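How many demos before you stop tweaking the table?

3 min read

pennington_bolt
So I'm 161 demos into my put-the-mouse-on-the-mouse-pad task and I keep going back and forth on clutter. My plan was 500 total with the handheld gripper, all on the same round table, and I've been leaving the everyday junk where it is. Tissue box, markers, snacks, whatever. The Daver folks cleared everything off for their first set and their policy trained fast, but then it fell apart the minute somebody set a cup down.

What I do now is leave the stuff along the back alone for a whole batch and only change where the mouse starts and which way it points. Then I shuffle the rest and go again.

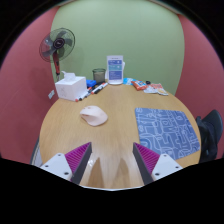
Batches are 50 demos each — long enough that I get into a rhythm, short enough that my wrist doesn't hate me. I open the fingers wide before every start, come in slow, close on the sides of the mouse, lift, set it down on the pad, let go. If I fumble the grab I toss the demo.

Is that enough variety, or am I kidding myself?

koteck_fan
Don't toss the fumbles! I mean, toss the awful ones, sure. But if you miss and then recover, keep it. My first model had never seen a bad grab, so when it missed it just carried on to the pad with nothing in its fingers. Very confident about it, too.

slowhands
Gotta disagree with koteck_fan. I kept my recoveries and the thing learned to hesitate over the object every single time. Clean demos first, recoveries later as their own set.

koteck_fan
How many did you have, though? Mine were maybe one in ten.

slowhands
Way more than that, ok. Fair point.

mira_skotelport
I'd worry more about the pad. Are you moving it? If it stays put on the right through all 500, the policy can learn "go right" and never look at the pad at all. We lost 2 weeks to that at Skotelport.

pennington_bolt
Ugh. I've nudged it and tilted it, but it's always been on the right. Ok — next batch it goes on the left, and I'll start a separate folder for recoveries. Will post success rates when I have some.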